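Paper Book Requests in a County Jail Library: Where the Slips Go
Project report, Shiyu Tang and Deisy Benavides

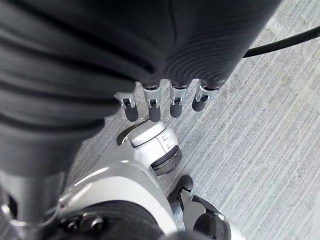
Figure 1. Robot hand with a fabric cover and silver finger joints.

Summary

The Seltero County Jail lends books to people held there through a paper request slip. Requests are filled from a single stock room and delivered by cart. Residents and staff both told us the process was slow, but neither group could say at which step the delay occurred. We followed 100 slips from the collection box to the point where each was filled, returned unfilled, or lost track of. Most of the waiting time fell before anyone had looked for the book. We propose a change to the slip and a change to the collection schedule. Neither needs new software.

Background

The library has no reading room. Stock is kept on shelving in a former property office and consists mainly of paperback donations, many of them from Cuervo House, a reentry residence in the same county. A part-time program officer runs the library along with the chaplaincy calendar, the visitor sign-in sheets for outside groups, and the high school equivalency class.

Earlier work on jail reading programs that we read for this course deals mostly with what is lent: which titles are allowed, how donations are screened, whether reading affects conduct. We found much less on handling. A request that takes weeks is of limited use in a jail, where many stays are short and a person may be moved between housing units more than once.

Current procedure

A resident writes a title, author, or subject on the slip, with name, booking number, and housing unit. The slip goes into a locked box in the unit dayroom. The jail has nine housing units, each with one box. The same box also takes commissary forms, medical requests, and grievances.

An officer empties the boxes on the overnight shift and leaves the contents at the front desk. Medical requests are removed first, as policy requires. The remaining forms are sorted by the desk clerk when time permits, and library slips are placed in a tray for the program officer. The program officer checks each request against the catalog, which is kept in Skulonar, pulls the book if it is on the shelf, and attaches the slip with a rubber band. The cart goes out once a week.

If a requested book is not available, the slip is supposed to go back to the resident with a note. There is no field on the slip for this, so the note is written wherever there is room.

Method

We were given access to copies of slips with names and booking numbers covered. The desk clerk stamped each slip on arrival at the desk and again when it was placed in the library tray. The program officer added a third stamp when the request was looked up and a fourth when the book went on the cart. The date written by the resident was used as the starting point. Where it was missing, the slip was set aside and replaced by the next one in the tray.

Collection of slips ran through part of the fall and ended in December, before the holiday program schedule began. Benavides conducted the interviews with staff and with former residents now living at Cuervo House. Tang designed the stamp log and did the tabulation. We did not interview anyone in custody, as the review board at our college did not approve that part of the plan.

Results

The longest step was the wait at the front desk between first sorting and the library tray. The median for this step was five working days. The lookup and the pull were usually done on the same afternoon. After that, the slip waited for the next cart run, and the length of this wait depended only on the point in the week at which the lookup was done.

Of the 100 slips, 17 could not be matched to a resident at the listed unit on delivery. In these cases the book was returned to the shelf. The slip was kept in a folder, and no one was assigned to find the new unit. The jail roster would have given the new location, but the program officer does not carry a roster on the cart and the housing officer has no reason to know that a book was expected.

Requests by subject took longer to look up than requests by title. Skulonar records at Seltero have a subject field, but it was filled in for the older stock only. For newer donations the program officer searched the shelves by eye. Subject requests were common for law, drawing, Spanish-language fiction, and religion. The religious stock is the best organized part of the collection, having been shelved separately by a visiting church group.

Illegible slips were less of a problem than staff had expected. The clerk described them as the main cause of delay, but in our sample the handwriting could be read in nearly all cases. The pencils issued in the units are short and soft, and the copies were faint. The originals were not.

Staff views

The desk clerk regarded library slips as the lowest priority in the box, and said that this had been the instruction at training. The program officer agreed that medical and grievance forms should come first but had not known how long the slips were held. Former residents reported submitting the same request several times on the assumption that the first had been thrown out. Repeat slips add to the pile at the desk. We could not measure how often this occurs, as names were covered.

Recommendations

Print the library slip on colored stock. It can then be pulled out of the box at the same time as the medical forms, with no reading required.

Add a tear-off strip with three check boxes: not owned, checked out, not permitted. The strip goes back to the resident with the weekly cart.

Print the roster on the morning of the cart run and correct the unit on each slip before loading.

Move the lookup to the day before the cart run. The program officer has said this is possible outside the weeks when equivalency testing is held.

We considered a request screen on the Skusus tablets that are already used for messaging in some of the units. It was dropped from the recommendations. Not every unit has the tablets, charging is irregular, and the contract terms for adding a form were not available to us.

Limitations

The sample came from one facility and one season. Stamping may have changed the clerk's behavior, probably toward faster sorting, so the desk delay reported above may be on the low side. Slips without a written date were excluded, and these may come more often from people who were recently booked. Loss between the dayroom box and the front desk could not be observed with this method.

The stamp log and a blank copy of the revised slip are in the appendix. The jail has agreed to test the colored slip in one unit, and the program officer will keep the stamp at the desk until that test is finished.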